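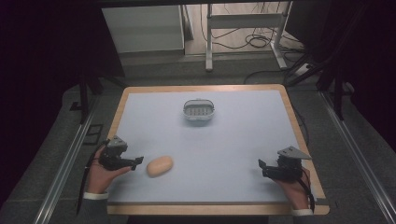

A parent at Bivcombe wrote back to say the first version was no use to her at all, as it listed every school in the district but left out which ones serve breakfast. Fair point! Breakfast is now its own column, and it's the one I get asked for most.

Bivcombe School Meals and Clubs, read me first

What's in it

One table, 1399 rows, each row being a meal or club session offered by a school in the district during the spring term. I typed most of it up from the newsletters schools send home (my eyes have nearly recovered). There are 2 files: sessions.csv, which is the one you want, and notes.txt, where I've put the odd things I couldn't squeeze into a column.

Columns

school: name as printed on the newsletter
type: breakfast, lunch, homework club, sports, other
start and end: 24-hour clock
cost: pounds per child, blank if the newsletter didn't say
years: year groups allowed in

Things to watch

Around 81 rows have no cost. Please don't read a blank as free, I did that myself in May and had to redo the whole chart. Ustivness Primary and McAlister Infants share a hall, so their lunches turn up under both names with the same times. Holiday clubs aren't in here yet.

Using it

It opens in any spreadsheet. I load it into Lustodico for the maps, but you'll need to add postcodes yourself for that. Copy it, change it, pass it round, just say where you got it. If your school's times are wrong, send me the newsletter and I'll fix the row, usually the same evening.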